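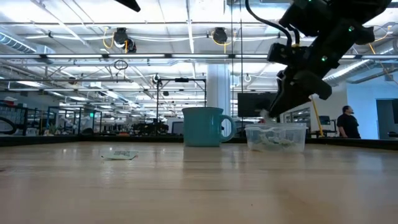
Nirnari Course in Everyday Materials
Unit 4 handout: Surface appearance of tabletop objects
Instructor: Zeyu Tian
Room 129, Kornville building
Revised Aug 30, 2020

4.1 Scope

Unit 3 dealt with what common objects are made of. Unit 4 deals with how their surfaces return light. The working set is small: a glazed mug, a rectangular food container in clear plastic, thin crumpled sheet material, a printed card, and the wooden tabletop they stand on. Food safety and heat resistance are covered in Unit 6.

4.2 Terms

Specular reflection. Light leaves the surface at the same angle at which it arrived. A smooth surface gives a strong specular part, and a lamp shows up in it as a highlight.

Diffuse reflection. Light leaves in many directions. Most of the color we assign to an opaque object comes from this part.

Transmission. Light passes through the object. If it passes straight through, the object is transparent. If it is scattered on the way, the object is translucent and whatever is inside loses its sharp edges.

Haze. Scattering that softens a highlight or a transmitted image. The word is used for both reflected and transmitted light, so state which one you mean in your notes.

Gloss. How strongly a surface shows specular reflection. In this course a reading over 70 gloss units on the 60 degree meter is entered as "high."

4.3 Glazed ceramic

A glaze is a layer of glass fused to the fired body. Its outer face is smooth and returns a small, hard-edged highlight in the color of the lamp. The color of the mug, teal in our case, comes from colorants in the glaze, from the body under it, or from both. The highlight does not take on that color. Students regularly record a "light teal" highlight because the eye averages it with the area next to it. Mask the surrounding area with gray card and look again.

On the wall of a mug the highlight from a small lamp stretches into a narrow vertical band. On a rounded handle it becomes a short curve. Turn the mug so that the handle is to the right before you sketch it. All sketches are compared in that position.

4.4 Clear and frosted plastic

Food containers sold as clear are often slightly frosted. The causes are fine texture left by the mold, crystalline regions in the plastic, and scratches from washing and stacking. The first two are present when the container is new. Scratches collect on the base and the rim.

Contents seen through such a wall look paler than they are. The wall adds scattered white light to whatever comes through it, which lowers contrast. A pale greenish-white material can be very hard to name through the side, and torn paper and plastic wrap are easily confused. Record what you see through the wall first, then look in from above and record again. Keep both entries even if they disagree.

4.5 Crumpled sheet

Crumpling breaks a flat sheet into many small facets, each at its own angle. Paper facets differ mostly in brightness. Film facets also give small sharp highlights. This is the most reliable test by eye when the sheet cannot be touched. It fails with coated papers and with matte films.

4.6 Finished wood

A light, honey-colored tabletop returns overhead lamps as soft streaks. Compare this with the glaze, where the edges are hard. The difference comes from the roughness of the wood surface and its finish at small scale. Grain lines change the direction of scattering, so a streak that runs along the grain does not look the same as one that crosses it.

The effect grows stronger at low viewing angles. Look at the far end of a long table and then at the part directly under you. The far end is the shinier of the two, although the finish is the same.

4.7 Printed card

A white card with a printed square code is the flattest object in the set. Under diffuse light its black and white areas are easy to separate. Under a highlight the dark areas get lighter and the code may become unreadable. Lay the card flat, away from any streak on the wood, and do not tilt it toward the lamp.

4.8 Exercise

1. Leave the objects in the room at 23 °C for one hour.
2. Place the container to the right of the mug, with the handle facing it. Place the card in front and to the left.
3. Set the desk lamp at 45 degrees to the tabletop. Overhead lights off.
4. Record highlight shape and edge (hard or soft) for the mug, the container and the wood.
5. Turn the desk lamp off and the overhead lights on. Repeat step 4.
6. Record the contents of the container by both methods in 4.4.

Use the Yuan sheet for entries. Gloss readings are taken on the flat wood only; the meter does not seat properly on a curved wall.

4.9 Reading

Course reader, section on scattering. The part on metallic finishes belongs to the October session and may be skipped for now.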